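Open Meetings Access Project
Second Progress Report to the Celwood Fund
Submitted by the Wurkotska Center for Local Government
Report closed Saturday, April 15, 2023

Summary

The Wurkotska Center is pleased to submit its second progress report under the Open Meetings Access grant. The grant supports two local governments, the City of Pladdale and the Town of Ruddock, in making their public meetings easier to follow and easier to take part in. Work in Pladdale is on schedule. Work in Ruddock is behind schedule in one area, the revision of the public comment rules, and the reasons are set out below. No change to the total award is requested. The Center does request approval to move a portion of the printing line to interpretation, as described under Budget.

Council agendas and minutes

At the start of the grant, Pladdale posted its council agendas as scanned pages. Residents could not search them, and screen readers could not read them aloud. The city clerk's office has now moved to agendas prepared directly as searchable text. The change took effect with the first regular meeting in March and has been kept for every regular and special meeting since then.

The clerk's office also asked the Center to help with older minutes. Together we have converted 457 sets of minutes, going back through three council terms. Each file carries the meeting date, the members present, and a list of ordinances and resolutions acted upon. Votes are shown by member where the original minutes recorded them. In a number of the oldest files only the outcome was recorded, and these have been left as they were. The city attorney has advised that approved minutes may not be altered, and the Center has followed that advice by adding index pages in front of the minutes and leaving the approved text untouched.

Ruddock already posted searchable agendas before the grant began. There the work has been on timing. Under its current practice, the town posts the agenda at the minimum notice required by law, while supporting papers often follow a day later. The town manager has agreed to a trial in which staff reports are posted together with the agenda. The trial began with the planning board and has not yet been extended to the select board.

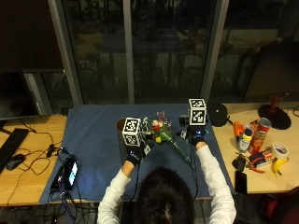

Artificial flowers and gloved hands over a blue cloth.

Public comment rules

The grant agreement calls for both governments to review their rules for public comment. Pladdale's council adopted its revised rules by a majority vote after two readings. The main changes are as follows.

Residents may sign up to speak until the item is called. The former rule closed the list at noon on the day of the meeting.

Written comments received by the clerk before the meeting are listed in the minutes by name and subject.

Speakers who need an interpreter receive twice the usual time.

The presiding officer must state at the start of the comment period which items on the agenda are public hearings and which are not.

In Ruddock, the select board sent the draft rules back for further study. Two members raised concerns about remote comment, in particular how the chair would confirm that a caller lives in the town. Viorica Milošević, who leads the Center's work in Ruddock, has prepared a memorandum describing three approaches used by towns of similar size. Town counsel has the memorandum under review. The Center had expected a vote during this reporting period and now expects the item to return to the board in the next one. We wish to be clear with the Fund that adoption is a decision for the board and cannot be guaranteed.

Resident workshops

The agreement provides for evening workshops at which residents learn how an ordinance moves from introduction to final vote, how to find the record of a past decision, and how to prepare a short statement. The Center held 10 workshops during the period, in both communities. Total attendance was 173, against a target of 200. Turnout was strongest at sessions held in the week before a budget hearing and weakest at those held in the same week as school events. Haziq Nasution, who manages the workshop schedule, now checks proposed dates against the school district's calendar before rooms are reserved.

Feedback forms were collected at the close of every session. Most respondents said the section on reading a budget summary was the most useful. Several asked for more time on zoning, especially the difference between a variance and a special permit. A new handout on that subject is in draft and will be reviewed by the planning offices of both governments before use. Some respondents found the workshop booklet too long, and it is being shortened.

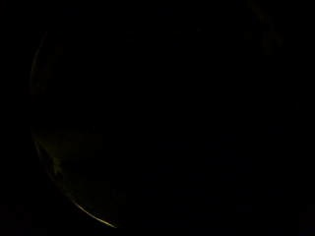

Faint curved outline in a dark setting.

Interpretation and accessibility

Interpretation is now offered on request at all regular meetings of the Pladdale council. Requests have come in more often than planned, mainly for hearings on rental housing and bus service. The clerk has asked that the request form be added to the first page of every agenda, and the Center supports this step.

Live captions are in use in Pladdale's council chamber. The quality of the captions depends heavily on members using their microphones, and the council president has agreed to remind members at the start of each session. In Ruddock, the sound system in the upper meeting room does not yet support captions. The town has included a replacement in its capital request for the coming fiscal year, at no cost to the grant.

Budget

Spending to date is within the approved amounts on all lines. Printing costs are lower than planned now that fewer residents are asking for paper copies of the booklet. Interpretation costs are higher. The Center requests written approval to move the unspent part of the printing line to interpretation for the rest of the grant year. A revised budget sheet is attached as Appendix B.

Staffing

There has been no change in key staff. The part-time records position was vacant for several weeks and has been filled.

Work planned for the next period

Return of the draft public comment rules to the Ruddock select board.
Extension of the early posting trial to select board agendas, subject to the town manager's approval.
Completion of the zoning handout and the shorter workshop booklet.
A joint meeting of the two clerks to agree on common subject headings for indexing minutes.
Submission of the interim financial statement.

Questions on this report may be sent to Haziq Nasution on workshops and budget, or to Viorica Milošević on the Ruddock rules and agenda posting.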